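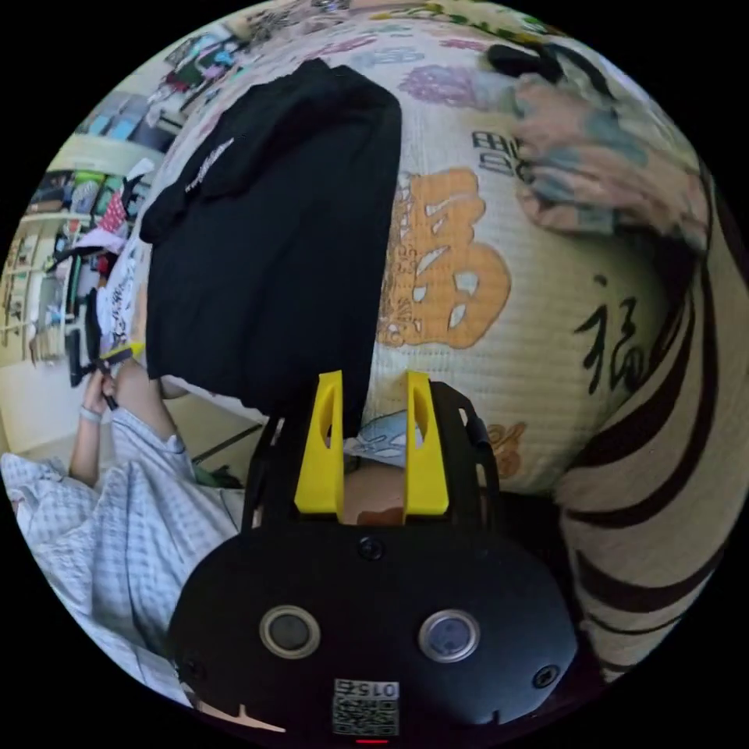

Ilona Barta
Moderadora, secção Quartos e Arrumação
janeiro, 22h40 · 2858 mensagens

Colcha creme, acolchoada, caracteres estampados. Tenho de a lavar e estou com medo. O laranja e o preto são os que me preocupam mais, o fundo é tão claro que se um deles larga tinta acabou-se. Etiqueta cortada (por mim, há anos, fazia comichão). Máquina ou à mão? E onde é que guardam uma coisa destas no verão, que aquilo não dobra, enrola-se sobre si própria e ocupa meia prateleira.

Já agora os caracteres são 福, fortuna, boa sorte. Comprei na Lappalainen quando ainda tinham loja em Civuvgate.

---

gergely_bozsik escreveu:

Máquina, 30 graus, centrifugação baixa, sem amaciador. Lavo as minhas assim sempre. Tambor de 8 kg chega se não for cama muito larga. Se tiveres de a empurrar com o joelho para caber, não laves, leva à lavandaria self-service.

---

Theda Albers escreveu:

Discordo. Estampado sobre acolchoado, sem etiqueta, ninguém sabe o que está lá dentro. Se o enchimento for daqueles baratos faz bolas nos cantos e nunca mais fica lisa. Banheira, água fria, detergente líquido pouco. Pesa imenso depois de molhada, isso sim, arranja quem te ajude a torcer. Torcer não, espremer.

---

gergely_bozsik escreveu:

Na banheira ficas com detergente lá dentro durante semanas. Já vi colchas amarelarem assim.

---

Theda Albers escreveu:

Enxagua-se melhor, Gergely. Quatro águas. Dá trabalho pois dá.

---

Ilona Barta escreveu:

Antes de se pegarem: fiz o teste do pano branco húmido no verde e no vermelho, trinta segundos cada. O verde nada. O vermelho ficou uma sombra cor de rosa muito leve, mas pode ser imaginação minha, a luz do quarto é péssima. Falta fazer no azul-marinho e no laranja.

---

krisztina.h escreveu:

Sombra cor de rosa = larga tinta. Água fria e folhas apanha-cores, uso as da Zemico, duas de cada vez. E não deixes de molho, erro clássico, a tinta passa para o lado onde o tecido está encostado.

Quanto a guardar: saco de algodão, daqueles das fronhas velhas. Vácuo nunca, esmaga o enchimento.

---

Ottó Medve escreveu:

Vácuo nunca?? guardo a vácuo desde sempre e está tudo bem. Abro em outubro, deixo uma noite aberta em cima da cama e volta ao sitio. O que estraga é pôr peso em cima, tipo caixas.

---

krisztina.h escreveu:

Edredão talvez. Colcha pespontada fica com vincos nas costuras. Cada um sabe de si.

---

Ilona Barta escreveu:

Segundo problema então, o armário. É de parede, creme também, gavetas e portas à esquerda e prateleiras abertas no meio. Livros, roupa dobrada, sacos, em baixo caixas e papéis. Não cabe ali uma colcha enrolada nem por milagre. E a roupa que não cabe vai parar à cadeira, claro: o vermelho às bolinhas nas costas, a toalha rosa no assento. Alguém tem sugestão que não seja "deita fora os livros"?

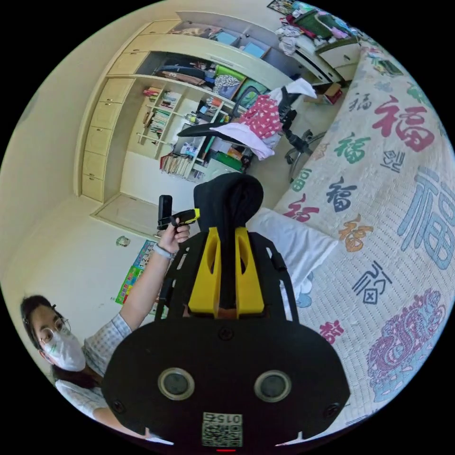 Posso passar a colcha a ferro depois de secar?

Só pelo avesso, ferro morno e sem vapor, com um pano de algodão entre o ferro e o tecido. Sobre o estampado o ferro direto pode deixar brilho.

---

Ottó Medve escreveu:

Deita fora os livros.

Pronto, a sério. Caixas de baixo para cima do armário, se houver espaço até ao teto. Livres a prateleira do fundo e a colcha vai para lá deitada, enrolada, sem nada por cima. Os papéis numa pasta.

---

Theda Albers escreveu:

Papéis primeiro. Sempre. Metade vai fora e já tens espaço. A cadeira precisa é de um gancho atrás da porta, comprei um Grikier, aguenta bem roupão e casaco.

---

gergely_bozsik escreveu:

O gancho Grikier risca a porta. O meu riscou. Põe feltro.

E continuo a dizer máquina, com as folhas da Krisztina está resolvido.

---

Ilona Barta escreveu:

Ok. Laranja testado, não largou. Azul-marinho largou um bocadinho. Vou pela água fria na banheira, desculpa Gergely. Almofada à parte, essa é branca e vai à máquina com os lençois. Secar é que não sei, na corda dobrada ao meio ou estendida em cima do estendal?

---

krisztina.h escreveu:

Em cima do estendal, aberta, à sombra. Avesso para cima. Viras ao fim de umas horas.

---

Tópico com mais de 209 visualizações · Inicie sessão para responder

Este site utiliza cookies para guardar as suas preferências. Aceitar | Configurar

Contacto | © Fórum Quartos e Arrumação | Voltar ao topo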